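Keeping the water on: a talk with the woman behind Brolo

Online shops for kitchen goods come and go, and most of the small ones go within a year or two. Brolo has lasted longer than that. It sells cups, mugs, flasks and plain tableware from a unit on the edge of Lasen, and its founder runs it with two members of staff. She asked us to leave her name out, as she has always done. "People ring up wanting the owner," she says. "I'd sooner they talked to whoever picks up the phone."

She did not start in retail. She worked in the accounts office of a bathroom fittings wholesaler and was let go when the firm moved its offices. The first stock was a pallet of enamel mugs bought from a camping supplier that was closing down. She kept them in the spare bedroom and sold them at the Lasen market through a wet autumn.

"I sold hardly any the first time out," she says. "I had priced them as if I was a shop. At a market people want to pick a thing up and know it will cost them less than lunch. I changed the labels over the break and it went better in the afternoon."

The market taught her what people ask. They want to know if a mug will go in the dishwasher. They want to know if it burns the lip. They ask if the handle gets hot, and whether the lid leaks in a bag. She wrote the questions in a notebook and the answers became the text on the website. The product pages are still built that way, with the awkward questions at the top.

"If a lid leaks I put that it leaks," she says. "We had a flask that was fine upright and useless on its side. I said so on the page. It still sold, to people who wanted it for a desk."

Returns are where small sellers lose their money, in her view. Brolo takes goods back for 90 days, which is longer than she is obliged to offer. Her reasoning is that a customer with plenty of time forgets to be cross. Most of what comes back is the wrong colour. Greens are the worst, she says, as every screen shows them differently and no two makers agree on what sage means.
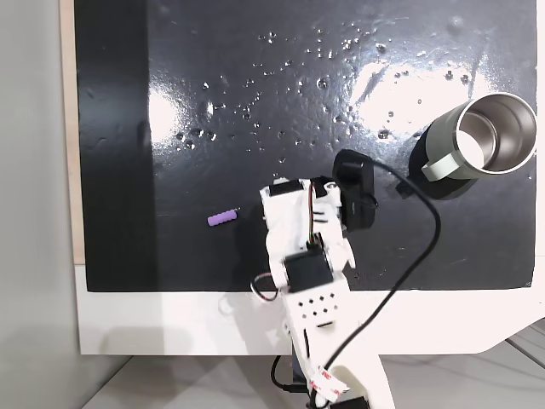
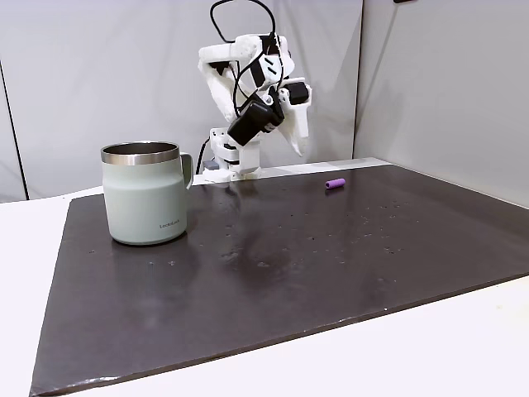 Issue 2, page 2

Last year was a hard one to plan for. The market closed, opened with fewer stalls, and closed again. Orders through the website went up sharply in spring, fell away in summer and came back in October, when people began buying presents early. She had ordered stock in the usual amounts and ran out of the plain tumblers twice.

"You sit there with money in the bank and nothing to sell," she says. "Then the delivery comes and you've got stock up to the ceiling and no money in the bank. I prefer the second one. I sleep better."

Her main supplier is Hidimora, a maker of steel drinkware that deals with larger shops as a rule. It took her a long time to get an account there. She sent letters, then emails, and in the end drove over with a box of her own packaging to show how the goods would be sent out. They gave her a trial order on poor terms. She paid it early and has had better terms since.

The ceramics come from Nông, a small pottery whose pieces vary from one firing to the next. That has caused more letters than anything else she sells. Some buyers want a matching set and are annoyed when one bowl sits a little taller than its neighbour. Others will write in and ask for the odd ones.

"I used to sort them by hand and send out the closest matches," she says. "It took hours. Now there's a box to tick when you order, matched or mixed, and mixed is a bit cheaper. More people tick mixed than I expected."

On packing she has firm opinions. Brolo stopped using plastic bubble wrap and went over to shredded card, made on a machine in the unit from the boxes that stock arrives in. Breakages went up at first. The answer was a smaller outer box, packed tighter, with a fold of card under the base. Handles are always the weak point on ceramics, and she packs those facing the middle. Steel mugs hardly ever break but they do scuff, and a scuffed rim comes back as surely as a broken one.

I asked what she would tell someone thinking of doing the same. She took some time over it.

"Work out the postage first," she says. "Before the name, before the website. Weigh the thing in its box and find out what it costs to send. I've seen people with lovely stock who were losing money on every parcel and didn't know until the year end."

She would also tell them to keep the range small. Brolo tried tea towels, and then wooden spoons, and dropped both. The towels sold well enough but needed ironing before they could be folded, and she was doing it herself in the evenings. The spoons arrived with a smell that would not leave them. A few are still in a drawer in the office, where they are used for stirring paint.

There are plans for this year, though she is careful about them. She would like a proper counter at the front of the unit so that local customers can collect. The landlord has agreed in principle and the council has sent a form. She wants to bring in a child's cup from Hidimora if the price can be settled, and she is waiting on samples of a shallow dish from Nông.

The market is another matter. She has kept her pitch and is still paying for it, and she means to be back with the trestle and the cash tin once it opens again. The website brings in nearly all of the money now, but she says she misses the questions.

"Somebody asked me once if you could boil an egg in one of the mugs," she says. "I went home and tried it. You can, in the enamel one. It's on the page."

Published 7 Jan 2021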